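Oken to bring robots to its Remivside shoe parts plant, retraining offered to workers

January 2024

The footwear supplier Oken will install 23 robots at its plant in Remivside during the coming months, the company told its employees at a meeting in the factory canteen. The plant makes soles, heels and insoles for several shoe brands and employs 400 people, most of them in molding, trimming and packing.

The machines will come first to the trimming line, where workers now remove the extra rubber from the soles with small knives. After this they will be added to gluing and, if the tests go well, to packing. The first group is planned to start in February on the day shift only.

According to the company, there will be no dismissals because of the robots. Oken says that 46 jobs on the trimming line will change or disappear, and that the people who hold them will be offered another place in the plant. The promise is written in a letter that every employee received, but it covers only the first year.

This last point was the subject of many questions at the meeting. Several workers wanted to know what happens when the year is over, and whether a person who refuses the new place will get compensation. The management answered that a refusal will be treated case by case — an answer that did not please everybody in the room.

"I am not against the machines," said Fongchan Saithong, who represents the workers of the trimming and gluing departments. "My hands hurt after a shift, and this is the same for most of us. But a letter for one year is a short letter. We want it for three years, and we want it in the contract."

Saithong has worked at the plant since it opened its second hall. She said that trimming is among the hardest tasks in the building and also among the better paid ones, because it is paid partly by the pair. A worker who moves from trimming to storage or to quality control can lose a part of the monthly income even if the basic wage stays the same. The representatives have asked that the piece rate be replaced by a fixed supplement for everyone who is moved.

The company has not yet replied to this request in writing. A second meeting on wages is planned before the machines start.

The robots will be supplied by Özkan, a family firm which already maintains the molding presses in Remivside. Its technicians will stay at the plant for the first weeks and will train a group of employees to clean the machines, change the tools and correct simple faults. Larger repairs will remain with the supplier. The price of the order was not made public.

Training for the new positions will be given by Grellon, a technical school in the same town. The course takes 136 hours, half of them in the classroom and half on the factory floor, and it is paid as working time. It includes basic electrical safety, reading of technical drawings and the use of the control panel. No school diploma is needed to apply, but the candidates must pass a short reading test. The test can be repeated.

The reading test has also caused some discussion. Many people on the trimming line came to Remivside from other countries and learned the language at work. The school says that it will offer an evening class for those who want to prepare, and that the class will be free of charge. It is not clear if these evening hours will be paid by the company too.
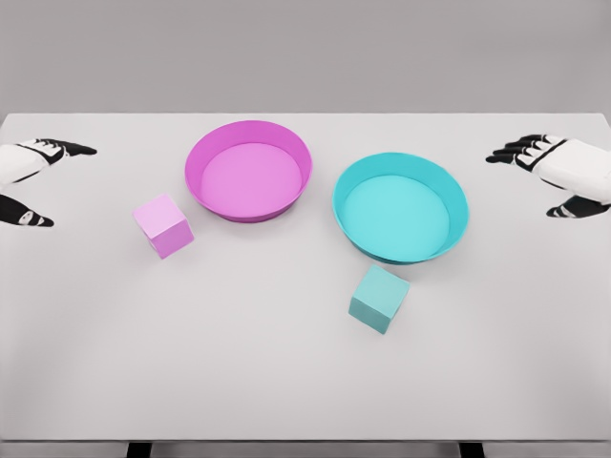

Who can apply for the training first?

Workers of the trimming line have priority until the end of February, and after this date the remaining places are open to all departments.

Applications are made on paper at the personnel office or with the shift leader. If there are more applicants than places, the years of service will decide. Employees who are now on parental or sick leave will receive the form by mail and can start the course when they return.

The town is also watching the change with attention. The plant is the largest private employer in Remivside, and two bus lines run according to its shifts. The evening shift will continue as before for the moment, but the management did not want to say if it will still be needed when the gluing department is automated.

Oken explained the decision with late deliveries and with the difficulty of finding new people for the trimming work. Last year several positions on the line stayed empty for months, and orders were sent to a subcontractor. The company expects to bring these orders back to its own halls — and for this, it says, it will need more people in molding, where no robots are planned.

Saithong said that the representatives will wait for the figures. They have asked to see the staffing plan for each department, including the number of temporary contracts that will be renewed. The plan should be given to them before the second meeting, and they intend to show it to all shifts and then hold a vote on the proposal for a three-year guarantee.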